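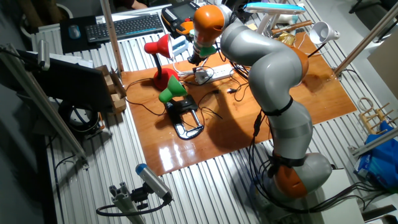 Arm über dem Tisch, orange-braunes Holzbrett in der Mitte

Juni, Werkstattbuch Mekeck, Ortsfreigabe

14:20. Build von Smaranda auf beide Testgeräte gespielt. Auf dem älteren startet das Spiel erst beim zweiten Versuch, beim ersten bleibt der Ladebalken bei 80 Prozent stehen. Kein Absturz im Log, nur ein Timeout vom Kartenserver.

Die Ländersperre greift jetzt nach SIM und Store-Region, GPS wird nur noch zum Abgleich genommen. Mit rumänischem Konto und deutscher SIM komme ich rein, umgekehrt nicht. Laut Tabelle von Volker müsste beides gehen. Ticket an ihn, Stichwort Lazăr-Region.

Spawnpunkte: Radius auf 600 m gesetzt, 17 Punkte auf der Karte, davon 11 erreichbar. Der Rest liegt im Hafenbecken oder auf dem Gelände von Kunder. Yaryna will die Wasserflächen aus den neuen Kartendaten ausschneiden, hat aber die Kacheln von Tarnent noch nicht bekommen. Bis dahin bleibt die Handliste drin.

Akku: eine Stunde mit Kamera an, Gerät merklich warm. Ohne Kamera deutlich besser. Messung mit dem zweiten Gerät wiederholen, Helligkeit fest einstellen, habe ich heute vergessen.

16:45. Radymyr hat den Timeout nachgestellt, tritt nur bei leerem Cache auf. Er setzt die Wartezeit hoch und baut einen Wiederholversuch ein.

Offen:
Sperrliste gegen die Tabelle prüfen (Volker)
Texte für den Hinweis "In deiner Region noch nicht verfügbar", Portugiesisch fehlt (Ismael)
Testkonten zurücksetzen, Passwörter liegen im üblichen Ordner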